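Brerkside Makers & Menders Forum > Kitchen & Home > Dish soap, cleaners, refills

Thread: Switching to refill bottles for the whole house, who's done it?
42 replies | 2107 views | Share

sudsy_in_september
OK I am finally doing it! After years of tossing empties in the recycling and feeling bad about it, I'm moving the whole house over to refills. Dish soap, hand soap, laundry, floor cleaner, all of it. The refill shop over in Zornside opened a second counter and the prices per ounce are so much better than I expected (I stood there doing math on my phone like a total nerd).

My big question is bottles. Do you keep reusing whatever plastic you already have, or buy matching ones? I've got a soft spot for yellow and orange, so that's the direction I'm leaning.

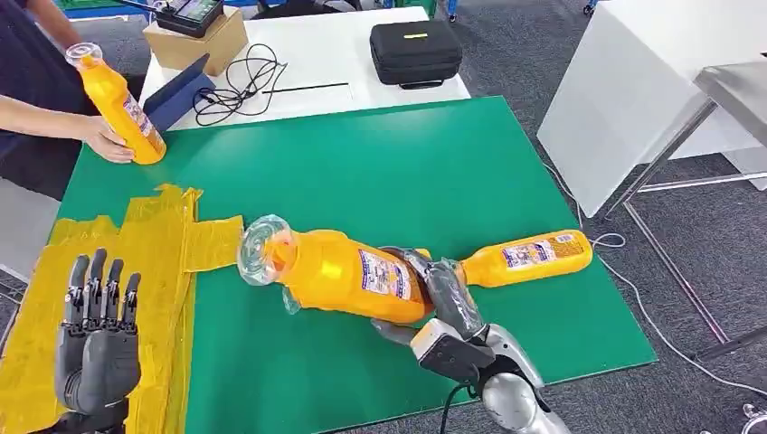
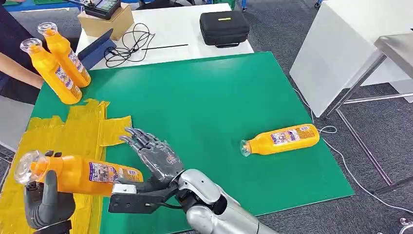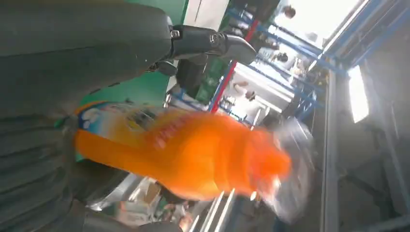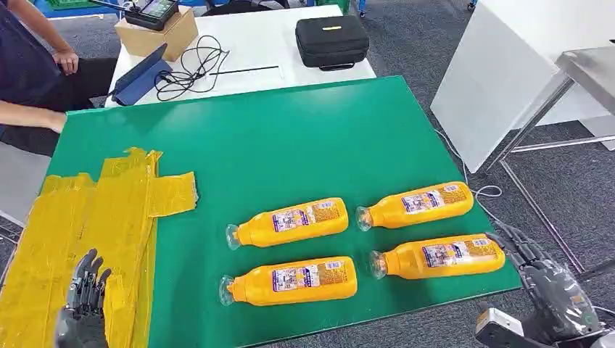 Other things I'd love to hear about: labels that survive a wet sink, whether pumps are worth it, and how you keep the kids from mixing up floor cleaner and hand soap. Tell me everything!

gravelpath
Welcome to the club. We've been at it three years. Reuse what you have. The greenest bottle is the one already under your sink, and a new matching set sort of defeats the purpose.

mintjar
I'm going to push back on that a little. I reused old bottles for the first year and hated every minute. Different necks, different caps, two of them leaked all over the cabinet. I bought one decent set of glass ones and I've kept up with refilling ever since, mostly because I like looking at them. If nice bottles keep you going, buy the nice bottles.

gravelpath
Glass next to a tile floor, though? I give it until winter.

mintjar
They have silicone sleeves! Two years and not one broken. I did chip a sink once but that was a casserole dish.

sudsy_in_september
Silicone sleeves, writing that down. We have tile too, and a dog who steals sponges.

porchlight2580
One safety thing. Please never put a cleaning product in anything that used to hold a drink. I don't care how well you label it. Somebody's kid or a sleepy houseguest will reach for it. Old soap bottles for soap, old cleaner bottles for the same cleaner, and leave it there. And never anything with bleach in it in a bottle that held something else.

gravelpath
Agree completely with porchlight. That's the one rule in our house.

sudsy_in_september
Yes, good rule, and I'm adopting it tonight. So far hand soap lives upstairs and floor cleaner lives on the high shelf in the garage, but I hadn't thought about guests.

tallgrass_ann
For labels: paint marker straight on the plastic, let it dry overnight, then one strip of clear packing tape over the top. Mine have been through more than a year of dishwater. The cute printed paper ones last about a week. Write the date you filled it too, especially for hand soap — the unscented kind from the Zornside shop went kind of stringy on me after a few months.

mintjar
Stringy! Mine did that too and I thought it was just me. I rinse with hot water and let the bottle dry upside down all the way before I refill it. No topping off. It hasn't happened since.

gravelpath
I top off all the time and it's been fine.

mintjar
You also said my glass wouldn't last until winter :)

bulkbin_fan
Pumps: worth it for hand soap, skip them for dish soap. A squeeze cap is faster and there's nothing to clog. Foaming pumps are the real money saver. One part soap, about four parts water, tip it over gently a few times, done. Thick soap will gum it up if you don't thin it enough.

Also try Sando if you ever drive out that way. Smaller selection than Zornside but they'll sell you a gallon of laundry soap, and if you bring the jug back you get a little off the next one. Paisan's market has castile on tap near the back, lovely smell, a bit pricey.

sudsy_in_september
A gallon jug for laundry makes so much sense. I was hauling four small ones in a tote and my shoulder was not happy.

tallgrass_ann
Get a funnel with a wide neck! I poured without one for months. So much soap on the counter. So much.

porchlight2580
And bring the bottle in empty and dry. Our shop weighs it first and a half inch of water in the bottom counts as soap.

sudsy_in_september
Did not know that! Going back in the morning with a funnel and a bag of dry bottles. I'll report on the lavender floor cleaner.

Load more replies
Share this thread (3)

We use cookies to keep you signed in and remember your settings. Accept | Manage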